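Notebook > Bench pages > October > Walnut ink, second batch

Started just before nine, rain on the skylight, kettle on. Second go at the walnut ink and I'm already happier than I was with the first, which went on like weak tea and smelt like a pond!

The husks came from the big tree at Rarkholm (thanks to Letay for letting me fill her boot with them, sorry about the mat). I left them in the lidded bucket until they'd gone black and slumped, then tipped the lot into the old enamel pot with enough rainwater to cover. Low heat all morning, lid half on. Last time I boiled it hard, and I think that's where the grit came from, so I kept it at a lazy blip and stirred whenever I walked past.

Strained it through muslin, then through a finer cloth, then back on the heat to reduce. I was aiming for 70 ml from the small pan and got there just after lunch. It looks nearly black in the jar but goes down a lovely warm brown, a bit redder at the edges of a stroke where it pools. I did get distracted by the post and let it catch slightly on one side, so there may be a scorched note in there. Dagim sniffed it and said "marmite", make of that what you will.

Gum arabic next. Made up four little pots with different amounts, A being none at all and D being far too much. A feathers on everything except the hot-pressed paper. B is nice. C is nicer, sits up on the surface and has a faint shine, and the nib lets go of it cleanly. D is basically jam and I had to soak the nib.

Papers tried: the cream laid from Prasgate, the Plikham cartridge, and a blank leaf from the back of that 1902 ledger Yabsira gave me (it was already loose, don't shout). The ledger paper is wonderful. Six lines of pot C with the pointed nib and not a whisker of bleed, and the hairlines stayed hair-thin. The Plikham drinks it, so I'd only use that for brush work.

A clove in each jar against mould. Batch one grew a fur hat after a fortnight and I'd like to avoid a repeat.

Still to do:
- test strip in the south window, half covered with card
- try a pinch of iron in what's left of B, see how far it darkens
- label the jars PROPERLY this time, with the pot letter on the glass and not the lid
- ask Bontu whether the Endale lot want any for the bookplates
- more muslin

Hands are brown to the wrist and will be for days. Gloves next time (I wrote that last time too).

14 shares | 3 comments

Bontu Gebremichael
Yes please for the bookplates! Pot C sounds right, they're using a fairly stiff nib. Could you do a jar by the end of the month?

Mathias Aebischer
Go very easy on the iron. I overdid mine and it went through the paper in a year, little brown holes all along the downstrokes.

Yabsira Woldemariam
I'm not shouting, but I am looking at you. There's another loose leaf if you want it. 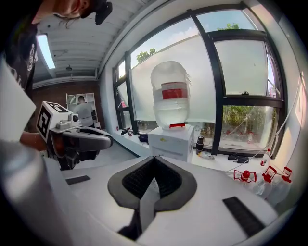 Two of the hand-held grippers, one with its marker cube on top.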